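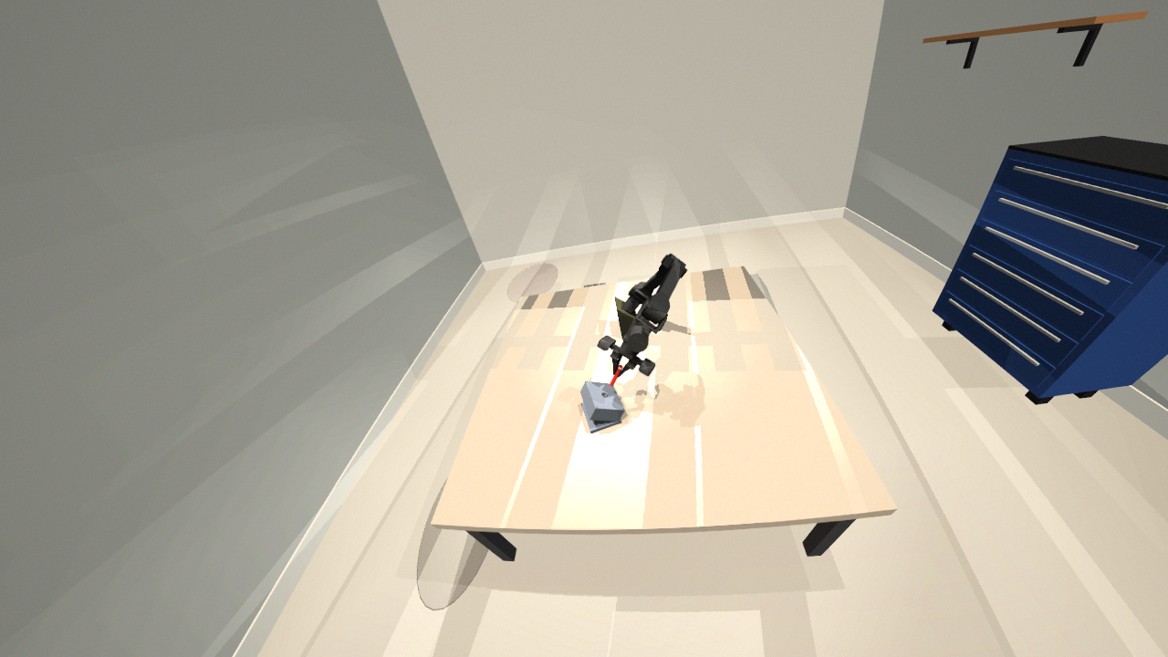
Figure 6. Rendered view: light wooden table with dark legs, near the middle of a plain room.

6 Moving, levelling and re-fixing the table

This section applies to the Flarklow fixed-leg table in the standard and wide versions. For the folding version, refer to the separate Nurkside supplement packed with the hinge kit.

6.1 Before you start

Two people are required to turn the table over. Clear a floor area larger than the tabletop and lay down a blanket or flattened carton. Do not work directly on tile or concrete.

You will need:
4 mm hex key (supplied)
Open-ended spanner for the levelling feet (supplied)
Spirit level, 600 mm or longer
Soft cloth
Pencil

CAUTION: Do not use a powered driver on the leg bolts. The threaded inserts are set into timber and will pull out if over-tightened. Insert damage caused by powered tools is not covered by the warranty.

6.2 Moving the table to another room

1. Remove everything from the tabletop.
2. Measure the narrowest doorway on the route. The wide version does not pass through a standard internal door with its legs fitted.
3. If the legs can stay on, lift the table by the underside of the top, one person at each short end. Do not lift by the legs and do not drag.
4. If the legs must come off, turn the table over onto the blanket and mark each leg and its corner with the same number in pencil.
5. Loosen all bolts on one leg by half a turn before removing any of them. Repeat for the remaining legs.
6. Carry the top on its long edge. Store it flat if it will not be reassembled the same day.

NOTE: Legs are drilled at the factory in matched sets. A leg fitted to a different corner will usually bolt up but may leave the table with a slight twist, which the levelling feet cannot fully correct.

6.3 Refitting the legs

1. Brush dust out of the mounting recesses. Check that each insert sits flush with the timber or slightly below it.
2. Place each leg on its numbered corner with the plate flat against the underside.
3. Start all bolts by hand. If a bolt binds in the first two turns, back it out and start again.
4. Tighten with the hex key in a diagonal pattern until snug, then a further quarter turn.
5. Turn the table upright. Lower it onto all its feet together – tipping it over one pair of legs places the full weight on the plates.

6.4 Levelling

Allow the table to stand for 30 minutes in its final position before levelling, particularly on carpet or cork.

1. Wind all levelling feet fully in.
2. Place the spirit level along the centre of the top, parallel to the long edge. Note the low end.
3. Wind out both feet at the low end by equal amounts until the bubble is centred.
4. Turn the level to lie across the top and repeat for the low side.
5. Press down on each corner in turn. If the table rocks, wind out the foot that lifts until contact is made.
6. Recheck both directions.

Maximum extension of each foot is 6 mm. If more is needed, place a Plorker floor pad (part 1017) under the foot. Do not stack pads.

6.5 Surface care after moving

The top is finished with hardwax oil. Scuffs from handling can normally be removed with a damp cloth, wiped along the grain and dried at once. For deeper marks, apply a thin coat of Ogola maintenance oil, leave for 30 minutes and buff off the excess.

CAUTION: Cloths soaked in oil can self-heat and ignite. Spread them flat outdoors to dry, or store them under water in a sealed metal tin before disposal.

Keep the table clear of heater outlets and out of prolonged direct sun. Some change of colour during the first year is normal. Move mats and runners from time to time so that the finish ages evenly.

6.6 Retightening

Check the leg bolts one month after refitting and then once a year. Tables in rooms with evaporative cooling, or left closed up over December and January, should also be checked when the weather changes – timber movement can loosen the plates. If a bolt turns freely without tightening, stop using the table and request insert repair kit 2000 from your Flarklow dealer.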